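Section 3. Collecting Demonstrations by Remote Control

The Vatcombe arms were taught by teleoperation. An operator held a pair of handheld controllers, and each arm copied the motion of one hand. Two operators from the Homside group shared the sessions, which began in October and closed with 576 accepted demonstrations. Trials in which a gripper lost its hold were kept in a separate folder and were not used for training.

Each trial was limited to 20 seconds. Operators were asked to move both arms at an even pace — early recordings with long pauses had produced a policy that stopped partway through the task. Joint positions and gripper openings were saved together with the head camera view.
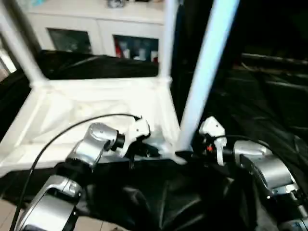

Figure 4. Both grippers near the base of the white plastic frame, on black fabric.

The left arm proved harder to guide than the right, and operators reported fatigue in longer sessions. A comparison with hand-guided teaching is given in Section 4.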